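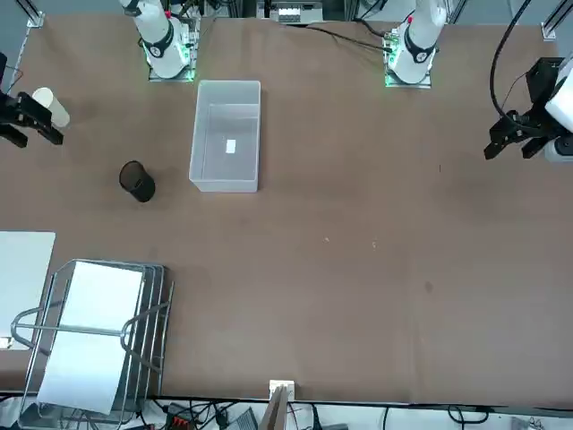

*Cream-colored cup on the brown work table.*

# Pistville Community Partners: Frequently Asked Questions

**Who can join?**
Any nonprofit, faith group or neighborhood association that serves people in Pistville. Your office can be somewhere else. Several members are based in Lencho and run programs here.

**Is there a fee?**
Dues are $100 a year per organization. New groups pay nothing until their first June.

**When do you meet?**
The second Wednesday of every other month, 9:30 a.m., at the Fetico Building. Use the side entrance on the parking lot — the front doors stay locked until 10.

**How many people can we send?**
Send as many as you like. Each organization gets 2 votes, however many staff attend.

**What is the Kukari Fund?**
A small grant pool for projects shared by at least two member groups. Last year it paid out $1,115 for bus passes and $753 for printing the resource guide in Spanish. Applications open in June.

**Can we apply if we joined this year?**
Yes, as long as you have been to one meeting and your project partner is also a member.

**How do we get listed in the resource guide?**
Fill out the listing form at any meeting or ask for it by email. Please include your hours, the languages you offer and whether people need an appointment. Send changes as they happen and we will update the online copy. The printed guide is redone once a year.

**Can individuals attend?**
Meetings are open to residents. Only member organizations vote.

**Do you give out food or rent help?**
No. Call 211, or look under "Basic Needs" in the guide for groups that do.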